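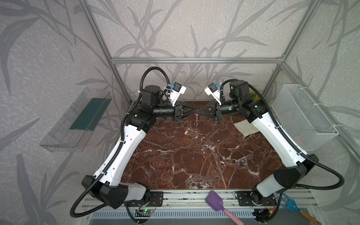 Stone work surfaces are hard to inspect for damage when the pattern of the stone looks like damage. Our project for the Meller course compared ways of marking and checking such surfaces in a small room. The top we worked on is a dark reddish-brown marble with irregular white veins that branch in many directions, and in places the veins form a web that reads as cracking at first glance. The walls add to the visual load, with large dark gray leaf shapes printed on a paler gray ground.

## Method

We divided the top into 53 cells with removable tape. Each cell was checked twice, first by eye under the ceiling light and then with a hand lamp held low to the surface. A fingernail was drawn across every line that either check had flagged. Lines that caught the nail were logged as open; all others were logged as veins. Wong paper forms were used for the log.

## Results

| Check | Cells flagged |
|---|---|
| By eye | 17 |
| Low lamp | 4 |

The four cells flagged under the low lamp were also among those flagged by eye. Only these four held a line that caught the nail. Checking by eye took longer per cell, mostly in areas where veins crossed.

## Limits

Only one top was tested, and the same person did both checks, so the second was not blind. The tape covered a narrow strip along each cell border. The Uketti hand lamp has no brightness setting, and the angle was judged without a guide. The next round should fix the lamp at a set height and repeat the eye check with a second reader.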